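# Parkasora Rule Set for Hand-Held Grippers, Home Edition

Sold by Trurkell. Ships from Cloltport.

The Parkasora Rule Set is a spiral-bound book and a box of cards for teams that record tasks with hand-held grippers in homes. It works with any make of gripper. It covers how to set up a room, how to handle household goods, when to stop and how to write down what was done. It contains no software.

The home edition replaces the general edition for anyone who works in bedrooms, kitchens and living rooms. The general edition was written for benches. Much of it assumed a fixed table and a clear floor, and we took those parts out.

## What is in the box

- Rule book, 80 pages, spiral bound, lies flat when open
- 47 task cards, one task per card, with start state on the front and end state on the back
- 2 blank pads of session sheets
- One dry-erase marker for the cards

Price is $99. Replacement pads are sold separately. Task cards are not sold one at a time.

## How the rules are laid out

Each rule has a number, a sentence that says what to do, and a note. The sentence is binding if your team has adopted the set. The note is advice. We kept the two apart on the page - bold for the rule, plain for the note - so that a lead checking a session can go down the bold lines only.

The numbering follows the Vigfúsdóttir practice notes, so teams that already use those can keep their old session sheets. Sections 1 to 3 match one for one. Section 4, on soft surfaces, is new.

## Packing tasks

The longest section deals with putting packaged goods into a container. These are the rules we get the most mail on:

**3.1** The container is empty at the start of every take.

**3.2** All items are inside their original packaging. Torn or leaking packages are replaced before the take, and the change is written on the sheet.

**3.3** Items may overlap at the start. Do not straighten them between takes unless the card says so.

**3.4** Soft baked goods are gripped across the widest part of the package and lifted clear of the surface before moving sideways.

**3.5** A see-through container is recorded as such on the session sheet. The note suggests adding what it stands on, if the surface has a print or strong pattern.

Section 4 applies as well when the work is done on a bed or couch. Rule 4.2 says the cover is left as the household keeps it. Covers and quilts are not swapped for plain ones, and furniture is not moved to get a cleaner background.

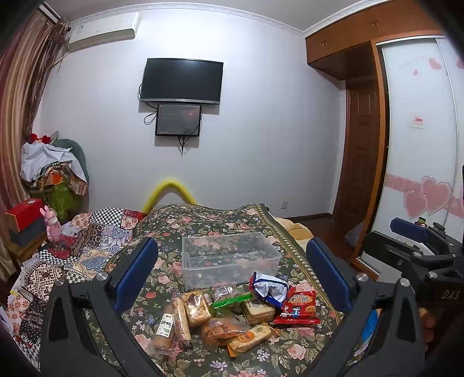

A customer who wrote in July objected to rule 3.3, saying that leaving bread under other packages gets it crushed by the fifth take, and that the rule ought to let operators rearrange things whenever they see damage. We have left 3.3 as it is. Damage is already covered by 3.2, which calls for replacing the item, and the replacement goes back in the same place. The next printing will have a cross-reference between the two.

## Rooms people live in

Section 5 is short. Ask before the first take which doors, drawers and closets are off limits, and write the answer down. Screens are off unless the task needs them. Personal belongings along the walls stay where they are. If something has to be moved for safety, a member of the household moves it or agrees to it first.

Loose cables within reach of the operator's feet are dealt with before the session starts. Gripper units not in use go on a stable surface with the fingers closed. The operator stops if a child or pet comes into the room, and the take is thrown out - no exceptions and no partial credit for a take that was nearly done.

## Care of the gripper

The book has two pages on this and they do not replace the maker's manual. Check the finger pads for crumbs and grease at the start of a session and again after any food task. Check that the pins at the joints are seated. If a pad has come loose, the unit is set aside until it is fixed. Tape is not a repair.

## Ordering and returns

Orders placed before noon are packed the same day. We do not ship on Sunday. Unused sets can be returned if the card box is still sealed. Books with a printing fault are replaced free, and you can keep the faulty copy.

Teams that own the general edition get the home edition at half price. Put the number from the inside back cover in the order notes.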